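Chapter 2
Keeping the Walls to Work for You: Storage Around a Small Bench

In Chapter 1 we looked at the bench top, and how fast it fills with things which do not need to be there. In this chapter we look at the space behind and beside it. Most people who set up a packing or repair corner at home buy a good table first, then a lamp, and the walls stay bare for years. The tape lies on the table, the pen rolls under it, and every job begins with a search.

Wall baskets are a cheap answer. A wire basket weighs very little, dust falls through it, and you can see from your chair what is inside. It can be hung on a rail, a post or a hook board, and it does not ask for much skill from the person who installs it. In the exercises we shall use two models, the Fanulon (long and open) and the Pimano (with inner divisions), but any similar basket will serve.

By the end of the chapter you should be able to choose a basket for a given tool, fix it at the right height, and decide which things deserve a place on the wall and which belong in a drawer.

2.1 Open or divided?

A long open basket suits flat or bulky things: envelopes, folded bags, a roll of paper. A divided basket suits small things that are used many times in a day. Tape and a marker are the usual pair, as one is seldom needed without the other. If you put them together in an open basket they will travel to opposite ends.

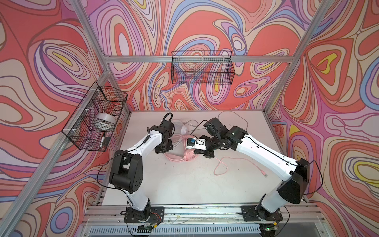
Where should the divided basket go if I have only one?
Put it at the side of the hand that picks up the tape, at a height between the elbow and the shoulder when you are seated. For most adults this places the bottom of the basket 47 cm above the bench top or a little lower.

2.2 Fixing to a rail

Baskets may be fixed with hooks, screws or cable ties. Hooks are quick to move but they jump off when you pull at something. Screws are firm, though they leave holes in a painted or papered wall. Cable ties are a fair compromise where there is a rail, and small ones are strong enough for light contents. Use one at each upper corner, pull them tight, and trim the tails so they do not scratch your hand.

Measure the rail before you buy. A rail of 635 mm will carry a basket of 611 mm, but there will be little left for your fingers at the ends - try it with a strip of cardboard first.

2.3 The wall itself

A strong pattern on the wall makes a corner cheerful, and many learners like to choose one. Remember only that thin black wire is harder to notice against a busy print, so keep the brightly coloured things in the basket and the dark ones in a tray. 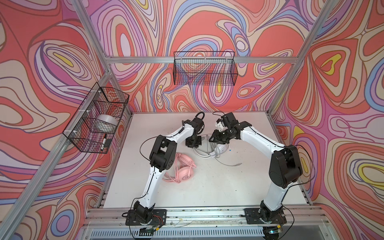 Figure 2.2 Swirled pattern on the walls around a white work surface, with an aluminum rail across the back.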